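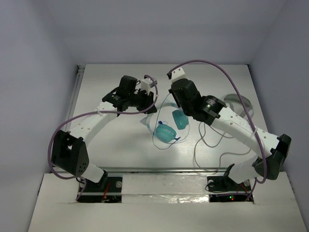 What does a developer tools engineer do at Herer all day?

Mostly you'd work on Hanarix, our open source library for building data-heavy screens in the browser, plus the command line tool and docs that go with it. Some days that means fixing a type definition somebody tripped over in an issue. Other days it means sitting with our own product team and watching them fight an API you wrote last month.

4 min read

Developer Tools Engineer (TypeScript), Herer
Full time, remote or from our Cotberg office

We're hiring one more person for the Hanarix team and we're really excited about it! The team is small (four of us right now, inside a company of 57), and the new person will have a say in nearly everything we ship for version 3.

Some background. Hanarix started as a folder of table and filter components inside Jelínek, our scheduling product for clinics. Other teams kept copying the folder, the copies drifted apart, and eventually we pulled it out into its own repository and published it. It now has 17 packages, which is more than we'd like, and one of the first jobs on the list is deciding which of those should be merged. If you have opinions on monorepos, bring them. We have plenty already, and they don't all agree.

What you'd be working on

The big piece is the new rendering core. The current one re-renders too much when a grid has lots of live cells, and we've got a prototype that handles it far better but doesn't support grouped rows or keyboard selection yet. You'd own one of those two from design to release. You pick which!

There's also the migration tool. Moving from version 2 to version 3 will change a fair number of prop names, and we want people to run one command and get a clean diff. Right now it copes with simple cases and gives up on anything wrapped in a higher-order component.

Then there's the everyday work: reviewing pull requests from outside contributors, answering questions in the forum, writing release notes, keeping the test suite fast. We rotate forum duty weekly so it never lands on one person for long.

What we're looking for

You've written TypeScript for a living for a few years and you're comfortable with generics that go past the basics. You've built something other developers use, whether that's a public package, an internal component library or a build plugin that half your old company depended on. You know React well enough to explain why a component rendered twice. You write clearly in English (lots of our decisions happen in writing, in long comment threads, and we like it that way).

It would be great if you've also worked on accessibility in complex widgets. Our grid is decent with a screen reader but has rough spots, especially around editable cells, and we'd love someone who cares about this stuff.

A computer science degree isn't required. Neither is a busy public profile, so please don't worry if all your best work is in private repositories.

How we work

Two short calls a week, everything else in writing. Core hours are 10 to 2 Cotberg time, and you arrange the rest of the day yourself. We release every other Tuesday. Pairing is common but never compulsory. Twice a year the whole company meets in Cotberg for a few days, travel and hotel paid, and the next one is in November, so with a bit of luck you'd be there!

What you get

A salary in the senior engineer band, which we'll send you in writing before the first call. 100 percent of health insurance premiums paid by us. 25 days of vacation plus public holidays. 16 weeks of parental leave at full pay for any new parent. A laptop of your choice, and a yearly budget for books, courses and conferences that you can spend without asking anyone.

How to apply

Send us a resume and a few paragraphs about a piece of code you enjoyed making, through the form on our careers page. No cover letter needed. Links are welcome if you have them.

The process is a half-hour chat, then a paid exercise (a real but closed Hanarix issue, with three hours as the limit), then a longer conversation with the team where we go through your solution and you get to question us about ours. We reply to everyone, including people we turn down, and we're happy to adjust any step if you need us to.

Applications opened July 10, 2024 and stay open until we've found the right person. If you're unsure whether you fit, please write to us all the same. Two of the people on the team now came in that way.

Get new Herer openings by email. One message a month at most. Enter your address to subscribe.

We use cookies to remember your settings and measure visits. Accept all | Manage preferences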